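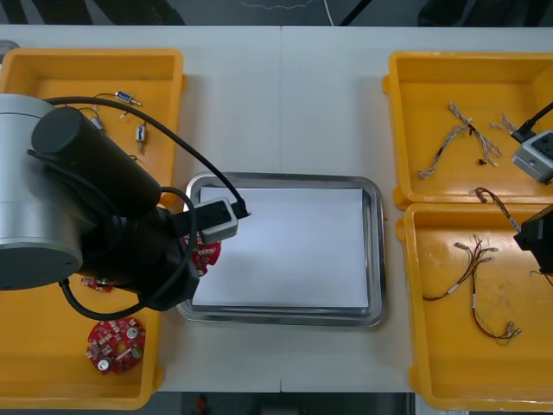
Our project this semester was to take Jinari, the two-arm sorting cell at the back of the Kutlow lab, and get it to a state where the next group can switch it on and trust it. We loved this job. It sounds like housekeeping, and a lot of it was, but we learned more about robots from cleaning, measuring and re-routing cables than from any lecture so far! The cable on the left arm is a good place to start. It swings out over the upper left bin in a wide loop before it comes down to the gripper, and a second loop hangs beside the wrist toward the bin below. All that slack is there for the wrist to turn, and all of it can catch on a part if you let it get too long.

Posted 7th October by Kutlow Student Projects

What we started with

The cell picks electrical parts out of yellow bins and puts them on the steel tray in the middle. The parts are boards, wire harnesses and small solenoids with leads, and every one of them wants to tangle with something. When we took over, the arms moved fine but the left one was landing 2 mm off at the tray, always in the same direction. The setup notes from the last group covered one page and stopped at the part about the grippers.

Setting the zero

We went after the offset first. Our first guess was a loose base, so we checked the bolts (all tight, a bit disappointing). Then we ran the arm to its home position by hand and compared the joint readings with the saved ones. One wrist joint disagreed. We re-taught home, saved it under a new name, kept the old file, and ran the tray corners again. Much better! The arm came down on the corner marks every time we tried it.

We taught the tray corners with a sheet of paper lying flat in the bottom. Bare steel throws back a lot of light, and the wrist camera kept finding bright edges where there was no part. With the paper in, the false finds nearly stopped. The sheet has to lie flat, so we swap it as soon as a corner starts to curl.

Cables

We spent two full sessions on cables and would happily have spent a third. The way we do it now is to move each arm slowly through its farthest reaches with one person on the stop button and the other watching the cable. If it goes tight anywhere, it needs more slack. If it drags through a bin, it needs less. Then you do the whole thing again with the wrist turned the other way, which is the step we skipped the first time and paid for with a pulled connector. The left arm was the fussy one. The right arm needed one new tie and that was it.

Fingers and camera

The gripper fingers are plain black blocks, and they pick up a film from handling parts. We wipe them every 200 picks and check them for nicks at the same time. To see whether they close evenly we grip a strip of card and look for light on one side. 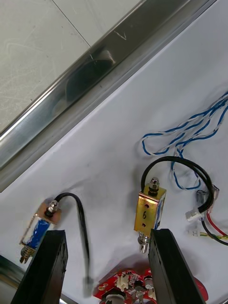

The camera is the other half of this. It sits so close to the fingers that a small knock to its bracket moves every pick, so we scratched a fine line across the bracket and its mount. If the two halves of the line don't meet, you stop and recalibrate. Parts with a stiff body, like the solenoids, are kind to you when the calibration drifts a little. Their leads are another story – a lead can lie across its neighbor and both parts come up together. We set the gripper to go for the metal frame and stay off the lead, and to lift slowly for the first bit.

The test run

We finished with 200 picks using mixed parts, stopping only to refill the bins. The solenoids and boards gave us very little trouble. The harnesses did – most of the misses were a harness that came up by one branch and slid back. We tried a lower grip height and it helped with the long ones, but we ran out of lab time before we could tune it properly.

Still to do

The harness grip height needs a proper test, one harness type at a time. The table gets smudged near the tray and should go on the weekly wipe-down list. Our checklist is taped inside the cabinet door and there is a copy in the Vanberg binder, next to the Ignacio gripper notes. The next group takes over in November, and we'd like to come back and watch their first run. Please keep the old home file!

2 comments Share

Home Projects Lab Notes Archive Contact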